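Burnenus 280 Drying Cabinet: User Manual
Section 3. Drying knitted and stretch fabrics
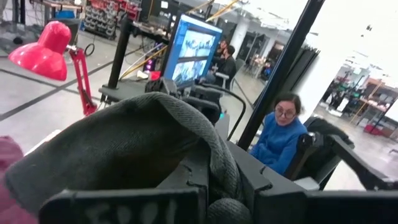 Fig. 3.1 Grey knit with a fine ribbed weave, and a black plate marked E001

3.1 Scope

This section covers the drying of knitted covers, jumpers, leggings, hats, gloves and any other item with a ribbed or looped construction. Woven cotton, bedding and outdoor shells are dealt with in Section 4. Installation, levelling and the drain connection must be completed as set out in Section 2 before the cabinet is used for the first time.

The maximum air temperature for knitted fabric is 43 °C. The Knit programme is limited to this value at the factory and the limit cannot be raised from the control panel. If the care label on the item gives a lower figure, the care label takes priority.

CAUTION: Do not dry knitted items containing rubber backing, foam filling or glued seams on the Knit programme. Use Cool Air only.

3.2 Before loading

1. Read the care label. Items marked "do not tumble dry" may be dried in the cabinet unless the label also states "dry flat away from heat".
2. Spin the item at a low speed, or press it in a dry towel. Do not wring.
3. Empty all pockets. Close zips and hooks.
4. Turn dark items inside out.
5. Check that the drip tray is pushed fully home. The tray clicks when seated.
6. Open the Saavedra vent at the top of the cabinet to position 2.

Note: Water dripping freely from an item will extend the programme and may cause the tray to overflow. The cabinet does not pump water out of the tray. Empty the tray by hand after each load.

3.3 Fitting the Reren shelves

Knitted items are dried flat on the mesh shelves. The hanging rail is not suitable for heavy knits, which stretch under their own weight when wet.

1. Switch the cabinet off and wait for the fan to stop.
2. Lift the hanging rail out of its brackets and store it behind the rear clip.
3. Hold the first shelf with the turned-up edge facing the door.
4. Slide the shelf on to the lowest pair of runners until it meets the back stop.
5. Pull the shelf gently forwards. It should travel a short distance and then hold. If it comes out freely, it is upside down.
6. Fit the remaining shelves in the same way, working upwards.

Up to three shelves may be fitted. Leave at least one empty pair of runners between shelves. Additional shelves are available from Jitach under part number 1796.

CAUTION: Do not place a shelf on the top pair of runners. The humidity sensor is located at this level and must remain clear.

3.4 Loading

1. Lay the item flat, face down, in a single layer.
2. Pull ribs and cuffs straight by hand. Ribbed fabric dries in the shape in which it is laid.
3. Smooth out thick folds. Where a fold cannot be avoided, place it towards the centre of the shelf.
4. Keep sleeves and straps inside the edge of the shelf.
5. Leave a gap at both sides for air to pass.
6. Place the heaviest item on the lowest shelf.
7. Close the door until the catch engages.

Do not mix knitted and woven items in one load. The sensor reads the average moisture in the cabinet and will end the programme late for the thinner fabric.

Fitted covers should be opened out as far as the fastening allows. Elastic hems may be held open with the plastic spreaders supplied in the accessory bag. Do not use metal pegs or pins.

3.5 Starting the programme

1. Turn the selector to Knit. The green lamp lights.
2. Press Level to choose the finish. One bar is slightly damp, two bars is dry, three bars is extra dry.
3. Press Start. The fan runs alone for a short period before the heater switches on.
4. To add an item, press Pause and wait until the door lamp goes out. Open the door, add the item, close the door and press Start.
5. At the end of the programme the cabinet sounds a tone and continues with unheated air until the door is opened.

Two bars is recommended for most knits. For wool, select one bar and finish drying at room temperature.

A full load of medium-weight knitwear takes around 280 minutes at two bars. The time shown on the display is an estimate and may be corrected during the programme.

WARNING: Do not cover the Saavedra vent or stand objects on top of the cabinet while a programme is running.

3.6 Unloading

1. Open the door fully and wait a minute before reaching in.
2. Lift each item with both hands.
3. Check seams, cuffs and waistbands for remaining moisture. If they are damp, turn the item over and run Cool Air.
4. Let the item rest flat before folding.
5. Remove the drip tray, empty it and wipe it with a dry cloth.
6. Remove lint from the door filter. Do not wash the filter while lint is still attached.

3.7 Faults during the Knit programme

Programme ends and load is still wet
Shelf fitted on the top runners, or sensor covered by fabric. Move the shelf or the item and restart.

Programme does not end
Vent closed, or filter blocked. Open the vent to position 2 and clean the filter.

Mesh pattern visible on fabric
Item too wet when loaded, or finish level too high. Dampen lightly, lay on a towel and allow to dry at room temperature.

Item has lengthened
Item dried on the hanging rail. Use the shelves for all further loads.

Green lamp flashes
Door not closed. Open the door, check for trapped fabric and close again.

If the lamp continues to flash with the door closed, disconnect the cabinet from the mains and contact Jitach service. Have the rating plate details to hand. The rating plate is inside the door, on the hinge side.

Section 3 revised 3/20/19. Replaces the September issue.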